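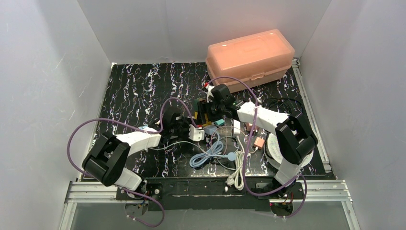
Two-arm bench at Cludden, fixed camera, with cables, chargers and the lidded box on the work surface.

Letska Tidy: README

Version 2, 2022-09-25

What this is

Letska Tidy is a set of recordings of two robot arms doing small household jobs on a bench. We put it together to get a fair answer to a plain question: can a machine clear up the sort of clutter that ends up in a kitchen drawer? The short answer for now is sometimes, slowly, and with someone standing by.

The set has 3390 recordings. Of these, 348 are held back for testing and should not be used for training.

The jobs

Each recording is filed under one job name.

sort_cables: pick up charging leads and adapters and put them away in a box
coil_lead: take a lead in two grippers and wind it up
close_lid: shut a hinged or loose lid and press the catch
blocks: pick up small coloured blocks and put them in a tray
mixed: blocks, cables and chargers all out together

The arms were driven by hand for all the training recordings. The test part also has runs where the arms worked from a trained model, and these are marked auto in the index.

How well it works

Blocks are close to solved. A model trained on the blocks recordings alone will clear a bench of them with few drops, even when they touch.

Leads are another matter. A soft lead never lies the same way twice, and once it is half lifted it may drag two others with it. Our best model often picks up a bundle when it was asked for one lead. It also lets go too early when a plug catches on something. Thin black leads on the black bench top are the worst case, as the model loses track of them.

Winding a lead needs both arms, and they get in each other's way near the middle of the bench. A person does it in a few seconds without looking. The arms take over 800 seconds on the longest run we kept, and the result would not please anyone who likes a neat drawer.

Lids fall somewhere in between. Loose lids go on well enough. Small catches are missed more often than not.

We would not call any of this ready for a home. On a shop floor, with the same parts coming in the same way each time, the block results might be of use – we have not tried it.

Files

index.csv: one line per recording, with job name, site, length and result
video/: one file per recording
arms/: joint positions and gripper opening for both arms
notes/: short remarks by the operator, where there are any

Results are given as done, part or failed. Part means that at least one item was put where it should go before the run stopped. Failed runs are kept in, and we suggest you leave them in too when you report figures.

Sites

Recordings were made at Cludden and Plukside. The lighting at Plukside is dimmer and changes through the day, so models trained only on Cludden do worse there.

Known faults

Arm cables cross the view in many Cludden recordings and can hide the item being picked up.
In version 1, left and right arm files were swapped for part of coil_lead. Fixed in May.
Some notes use old job names. Kassa, our labelling tool, reads both.

Use

Free for research and teaching. Please give the version number when you publish results. If you find a recording with the wrong job name, send us its line from index.csv and we will correct it in the next version.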